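[机器人操作邮件列表] Re: 腕部视角单独跑的那组数，到底该怎么读

2023年12月3日
Kai-wen Yau

本站使用 Cookie 记录您的阅读偏好。继续浏览列表存档即表示您同意我们的 Cookie 政策。

各位好，

先回 Tien-fu 上周的问题，后面再讲一点我自己的新发现（有点长，周末写的，大家见谅）。原信贴在这里，省得翻：

> Tien-fu Tam 写道：
>
> Kai-wen，你在组会上放的那张表我又看了一遍。575 次仿真评测，只给腕部相机，策略是 Hsiao 那一版的权重，总成功率我没意见，可你把失败全归到"背景纹理没见过"这一类，我不太服气。
>
> 我的疑问有两个。第一，换了台面和墙面的材质以后，初始位姿的分布是不是也跟着变了？我记得 Arwood 的场景生成器里材质和布局共用一个随机流，改一个就会带偏另一个。第二，目标物一开始就只露出一截的那些回合，你是怎么算的？单独拎出来了，还是混在里面？
>
> 要是混在里面，那"纹理敏感"这个结论就得往后放放。Hok-lam 那边正打算按你的结论去扩材质库，扩一轮要烧不少渲染时间，我想在他动手之前先把这件事弄清楚。
>
> Tien-fu

Tien-fu，两个都让你说中了，而且第一个我查得脸都红了。

随机流那件事：对，是共用的。生成器先抽材质，再抽物体摆放，最后抽机械臂的起始姿态，全走一个流。材质库加了条目以后，抽样消耗的随机数变了，后面所有东西都跟着错位。所以我以为自己在比"同样的布局、不同的材质"，跑出来的两批场景连盘子放哪儿都不一样！我已经把三样东西拆成各自独立的流，补丁交给 Kristof Willems 看了，他回得很快，嫌我变量名起得太随便，别的没说什么。

第二个问题就有意思多了，也是我写这封信的主要原因。

我把 575 次的首帧全部导出来，按目标物在腕部视角里露出的比例排了个序。有 55 次在起始时刻目标物就超出了画面边界，要么只露出一截，要么贴着角。这 55 次里成功的只有 6 次。剩下那些目标物完整可见的，成功率明显高得多，而且（重点来了）在完整可见的这部分里，按材质分组以后差别小得很，小到我不好意思再拿去组会上讲。也就是说我之前看到的"纹理效应"，很大一块是起始姿态带偏造成的：新材质那一批，碰巧有更多回合是从很别扭的视角开始的。

下面放一个别扭的首帧，指令是把鸡腿夹起来。 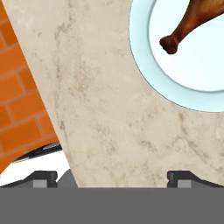 仿真首帧，腕部视角，夹爪张开；盘子和鸡腿都只露出一部分。

策略能看到的鸡腿就是右上角那一段，骨头那端完整地落在盘子里，肉厚的那头已经跑到画面外面去了。剩下的大部分像素都给了大理石台面。我一开始看到这种首帧，第一反应也是"啊，花纹太乱了，网络被带跑了"，你们看那些灰褐色的纹路，斜着拉过去，再配上左上角那片橙色的砖墙，很容易就往纹理上想。Hok-lam 当时在我旁边，跟我想的一模一样，所以扩材质库这事他也有份，不能全怪我 :)

后来我做了个很土的对照：场景里什么都不动，只把台面换成纯色，再跑。结果这个回合照样失败，轨迹也差不多。策略先朝右上方挪，挪得不够，然后就开始往下探，夹爪在盘子边上合拢。接着我把材质原样换回来，只把起始姿态转了一点，让整根鸡腿进到视野里，它就夹起来了。大理石还是那块大理石，砖墙也还在。

当然这只是一个回合，说明不了什么，所以我对那 55 次全部做了同样的处理。纯色台面这一组，成功次数几乎没有变化。调整起始姿态那一组，大多数都救回来了，具体的表我整理好再发，里面有几行标注还没核对完，我不想再发一张要撤回的表（你们懂的）。

那策略在这种情况下到底在干什么？我把中间几步的动作输出画了出来，有两种典型的失败：

- 早合。目标物的可见部分进入夹爪前方以后，策略不管它还有多少在画面外，就按"已经对准"处理了。鸡腿这种一头细一头粗的东西特别容易中招，它会冲着骨头那端去，夹到了也是歪的，一抬就滑。杯子和碗上这种失败要少一些，我猜是形状对称，露一半也能猜到另一半在哪儿。
- 漂移。第一步的移动方向是对的，可幅度很小，之后动作越来越小，最后停在半空不动，一直耗到超时。我回去翻训练数据，起始位置几乎都是目标在画面中间偏下，大幅横移的演示少得可怜。它没学过这种时候该"先找再抓"。

第二种我觉得是数据的问题，补演示就行。第一种我不太确定。Sandrine Mallet 上个月，也就是 11 月那次线上讨论里提过，如果在动作头前面加一个"目标可见比例"的辅助预测，早合会减少。我当时没太当回事（Sandrine 对不起），这周试了一个很糙的版本，冻结主干，只训辅助头和动作头，用了 2 个随机种子。两个种子的方向是一致的，早合都少了，但其中一个种子在完整可见的回合上反而掉了一点。2 个种子能说明的东西有限，我先不下结论，谁有空闲机器愿意帮我多跑几个，我把配置发给你。

顺便回答一下 Kristof 私下问我的：为什么不干脆把外部相机加回来？加回来当然能涨，外部视角里盘子在哪儿一清二楚。可我们这组实验要回答的问题就是只靠腕部相机能走多远，Hindano 那台移动底盘上没有地方架第二个相机，部署的时候就得这么用。把外部相机加回来，数是好看了，到那边还是得拆。不过作为上限参考倒是可以跑一组，我记在待办里了。

还有一个我没想明白的地方，放出来请大家帮忙看。调整起始姿态之后仍然失败的那几次，有相当一部分的目标物是放在浅色盘子里的。鸡腿那个例子里盘子是浅蓝色的边，中间那块近乎白色，跟台面的米色在亮度上挨得挺近。我怀疑策略对盘沿高度的估计有问题，夹爪下得太早，碰到了沿。但我也可能又在犯老毛病，看见颜色就往外观上归因……所以这次我打算先固定布局，只换盘子的颜色，再固定颜色，只换盘子的深浅，分开跑。Tien-fu，你要是觉得这个设计还有漏洞，请在我提交任务之前骂我，别等跑完再骂。

对大家的影响，我列一下：

1. 组会上那张表请不要再引用了，尤其是按材质分组的那几列。总成功率那一栏没有错，可以继续用。
2. Hok-lam，材质库先别扩了，渲染的配额能不能借我一点？我想用来补大幅横移的演示。
3. 用 Arwood 生成器做过对比实验的人，请检查一下你的两组场景布局是不是真的一致。最简单的办法是把首帧物体坐标导出来逐行对比，不一样就是中招了。补丁合进去之前，可以先把布局存成文件再加载，绕开抽样。
4. Hatell 那个评测脚本里，我加了一个按起始可见比例分桶的选项，默认关着。打开以后会在结果文件里多写一列。桶的边界我是随手定的，有意见直接改。

还有一件小事。可见比例我是用分割掩码算的：先用一个放宽了视场角的虚拟相机渲染一遍，得到目标物的完整面积，再除画面内的面积。这里有个坑，放宽视场角以后像素密度变了，要先换算回来再除，我第一次忘了换算，算出来一堆大于一的比例，对着屏幕发了半天呆。代码里已经改好了，自己写的同学留意一下。另外夹爪手指本身也会挡住一部分画面，被手指挡住的和跑出边界的，我目前分成两列记，没有合并。被手指挡住的回合太少，单独看没什么意义，可我也不想把它们混进去再让 Tien-fu 抓一次。

完整的表等我把标注核对完就发到列表上。想要首帧和坐标文件的现在就可以找我，单独回信就行，附件太大，别抄送全列表。

Kai-wen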